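Open day at Stelo, Cledwood

25 Aug 2022

I nearly skipped this one. Cledwood is a long drive for me, the parking at Stelo is terrible, and the last open day I went to was mostly a slideshow and a tray of dry muffins. But Zeyu Fang had been after me since February to come and see the place, so off I went, and I'm so glad I did!

We met in the lobby at ten (well, ten past, thanks to the parking) and got our sticky name badges. Mine fell off before we reached the stairs. The first stop was the repair room, where they take in small electronics that people have given up on. Drawers everywhere, all labeled by hand, and a smell of warm dust that took me straight back to my uncle's radio shop. A patient woman let me try getting the back off an old radio and it took me 20 minutes – she told me she'd have done it before her coffee was poured.

Next came the parts store, which was my favorite. Shelves up to the ceiling, cases without insides, insides without cases, and a whole bin of battery doors. I asked if anyone ever comes looking for one battery door and yes, they do, all the time. You can buy loose parts on open days, so I came home with a bag of 7 odd knobs for my kitchen cabinets. My husband is not convinced.

Lunch was in the Kustis building across the yard. Good soup, not enough bread, and a line that went out the door. If you go, eat early (or bring a sandwich and sit on the wall outside, it's nice there).

After lunch we went on to the tables, where the black cases and boxy little units are handled. I could have stayed all afternoon. Big white tabletop, plenty of elbow room, and I want one for my sewing!

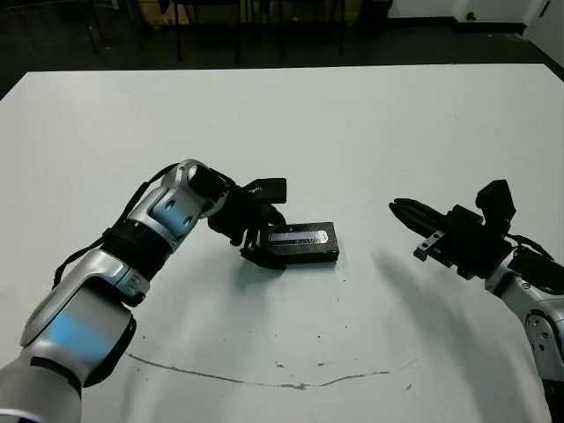
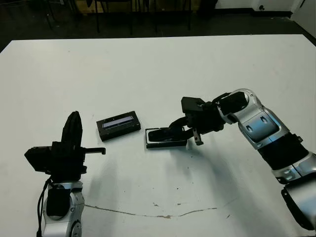

Small Devices Team, Stelo Cledwood

The black block with the long shiny label is in the first picture, and the open tray with the thin silver rim is in the second one. I have a real weakness for a good tray, so I spent far too long asking where they buy them. Sarkar, apparently, in boxes of 50, and they don't sell to the public. I did ask twice.

Entry was free and the doors closed at four. Wear flat shoes for the stairs.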